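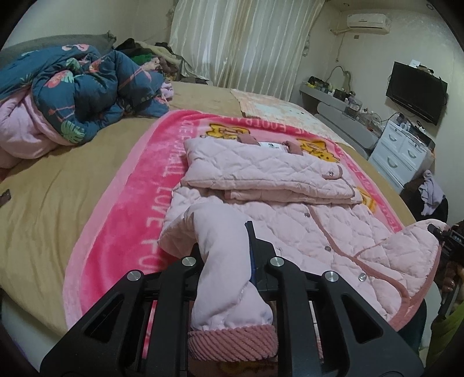

Department of Textile and Apparel Studies – Diltholm Campus

TXA 23: Quilted constructions and thermal insulation
Notes for Lecture 8
Lecturer: Amparo Calvo

1. Still air

Most of the insulation in a quilted garment comes from air held in the fill. Fibre conducts heat better than still air does, so the fill should occupy as little of the volume as it can while still preventing the air from moving. Thermal resistance R is thickness divided by conductivity:

R = d / k

Halving the thickness at constant k halves R. In practice k also changes on compression, and the two effects must be measured separately.

2. Stitch lines

Every stitch line pins the face fabric to the lining. Thickness at the line is close to zero and heat loss there is high. A diamond pattern, as on a pink jacket with ribbed cuffs, holds the fill on two sets of lines. Parallel channels use less thread but allow more fill to migrate along the channel.

Closer spacing gives better fill stability and lower average thickness. The Dramitz tables on reserve (shelf 2173) list both for synthetic batting. Ignore the colour coding in the older printing.

3. Edges

Cuffs, collars and hems control air exchange with the outside – the pumping effect covered in February. Rib knit recovers after stretch and closes against the wrist. A plain bound edge does not.

4. Reading

Valente, chapter on battings, to page 29. The section on down may be skipped.

Problem set is due May 20, 2019, at the start of the lab. Show units at each step.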